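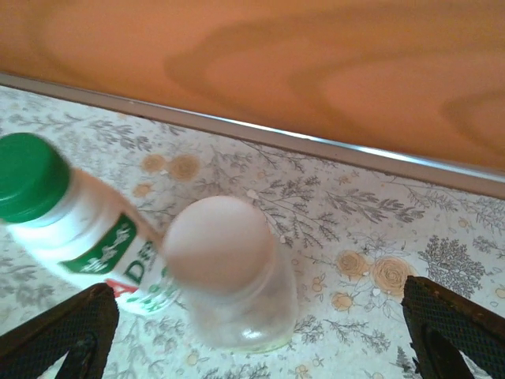 Evening degrees are coming back to Wynne

It's official, and it's the best news to come out of the college in years: Wynne is bringing back evening degrees. The governors voted the plan through on Saturday, January 17, 2026, at a special meeting in the Saler Building, and the first students will start in September.

There will be 160 places in the opening year, spread over five subjects. Classes will run from six until nine, two evenings a week, with a study day once a month for anyone who can make it. Students will finish in five years if they keep to the standard pace, or six if they need to slow down for a while.

The new programme is called Adeo, and it will be led by Mabli Price, who moves over from the history department to become the college's first dean of evening study. She takes up the job straight away, and by the sound of it she has been doing half of it already.

"I've been carrying a folder around with me for three years," she told a very full room after the vote. "It's got timetables in it, and bus times, and a letter from a woman who wanted to finish the degree she started before her twins were born. I'm going to ring her this afternoon."

There was a proper cheer at that. Governors' meetings at Wynne don't usually get cheers. They don't usually get an audience, either, but people were standing along the back wall and out into the corridor for this one, and a good number of them had once been evening students themselves.

What will be on offer

The five subjects are English, history, accounting, social work and applied biology. Price said the choice came from a survey the college ran last spring among people living within an hour's travel, and that accounting came top by a mile, which pleased the accountants present no end.

Students will choose from 23 evening modules in the first year. Most will be taught by the same lecturers who teach them in the daytime, and they'll carry exactly the same credit, so somebody who gets a new shift pattern or a new job can switch from evening to day and back again without losing anything. That last point matters a lot. Under the old evening scheme, which closed when the Hill Road site was sold, evening credits were counted separately, and people who moved across sometimes had to repeat whole courses.

Biology is the bold one. Laboratory subjects have always been thought too awkward to teach after hours, with technicians to pay and buildings to keep open, but the science faculty asked to be included and has worked out a rota that keeps two teaching labs running until half past nine. Practical classes will be bunched into one of the two evenings so that students aren't rushing between buildings. If it goes well, chemistry would like to follow the year after.

There's a foundation term too, for people who have been away from study for a long time or who never took A-levels. It starts with essay writing and basic statistics, and passing it guarantees a place on any of the five degrees. I can't say how happy I was to see that in the papers. Plenty of very able people in this town left school at sixteen and have been told ever since that they'd need to go back and do this or that certificate first. Now they can walk in and start.

Help with the cost

Fees will be charged by the module, and can be paid monthly. Every student in the first intake will also get a bursary of £500 a year towards travel, books or whatever else they need it for, with no receipts asked for. The money comes out of the sale of the Hill Road site, part of which was set aside at the time for "the benefit of adult learners" and has been sitting in the bank since.

Caradog Gronow, who chairs the governors, deserves a good deal of credit for remembering it was there. He took his own degree at Wynne in the evenings while working at the bus depot, and he has brought up the fund at more or less every budget meeting since he joined the board.

"I was getting to be a bore on the subject," he said. "People would see me reach for the microphone and start gathering up their coats. So I'm delighted, and I promise to find something else to be a bore about."

He went on to thank the catering staff, who have agreed to new hours so that the ground-floor café can serve hot food until eight. It sounds a small thing, but anyone who has sat through a three-hour seminar on a bag of crisps will know what it's worth!

The library will stay open until eleven on teaching nights. The car park behind the Saler Building will be free after five, and the lighting along the path down to the bus stop is to be replaced over the summer, a job that students of every kind have been asking for.

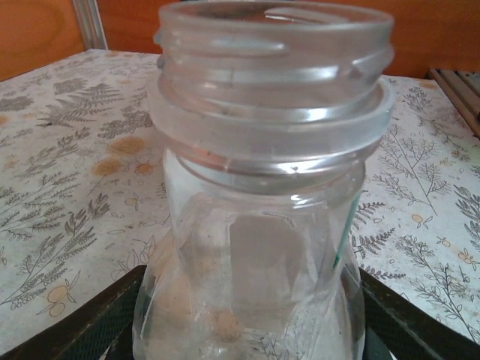
Children welcome, thanks to Kidovico

The loudest applause of the meeting went to a single paragraph on page nine of the plan. Kidovico, the nursery on the edge of the campus, will open in the evenings during term for the children of Adeo students, from half past five until a quarter past nine. Places will be free for the first year.

Younger children will be able to sleep there, and older ones, up to the age of eleven, will have a homework room with supper included. The nursery has taken on extra staff already and is holding two open evenings in the spring for parents who'd like to look round before they apply.

In last year's survey, 104 people said that childcare was the one thing stopping them from signing up. Price read out that number twice. She said she'd gone to the nursery expecting to have to plead, and had come away an hour later with a draft rota and a slice of birthday cake.

One father at the meeting, whose daughter is four, asked whether the evening places would be kept on after the free year ends. Gronow said they would stay, though there may be a charge linked to income, and that the governors will look at the figures next winter. It was a fair question and a fairly straight answer, and it would be good to see it in writing before applications close.

Not quite everyone is convinced

Two governors abstained. Their worry was about staff, and it's a reasonable one: lecturers who teach until nine at night can't also be expected to take a nine o'clock class the next morning. The plan says nobody will be asked to, and that evening teaching is voluntary for anyone already employed by the college. Seven new lecturing posts will be advertised next month, with evening work written into the contract from the start.

The staff union was at the meeting and gave the plan what its branch secretary called "a warm but watchful welcome". The union wants a limit of one evening class a week for each lecturer in the first year, and talks on that are going on now. Both sides said they expected to settle it well before the summer.

Students in the daytime had questions as well, chiefly about whether they'd find it harder to get a desk in the library or a slot with a tutor. The students' union president said she'd come along ready to be cross and had ended up asking if she could switch to evenings for her final year. (She can, as it happens, if her subject is one of the five.)

How to apply

Applications go directly to the college and don't need to go through the national system. The form is four pages long and asks for a short letter saying what you'd like to study and why. Exam certificates are useful if you still have them, but lost ones won't hold you up. References can come from an employer, a former teacher or anybody who has known you in a working capacity, paid or unpaid.

Everyone who applies will be offered a conversation with a tutor, in person or by phone, and those will be held in the evenings too. Offers will go out in batches through the spring, so it's worth getting in early if you have your heart set on accounting or social work.

Paper forms are at the front desk of the Saler Building and in the town library, and staff at both will help fill them in. Former evening students who had to stop part-way when the old scheme closed should say so on the first page. Price's team has been through the old records and will try to count every module that was passed, however long ago it was.

She stayed on in the foyer for well over an hour after the meeting broke up, talking to people in a queue that went back as far as the stairs. When the porter came round to lock up, she was drawing a timetable on the back of an agenda for a man in a postal uniform who wanted to read history and had to be up at four.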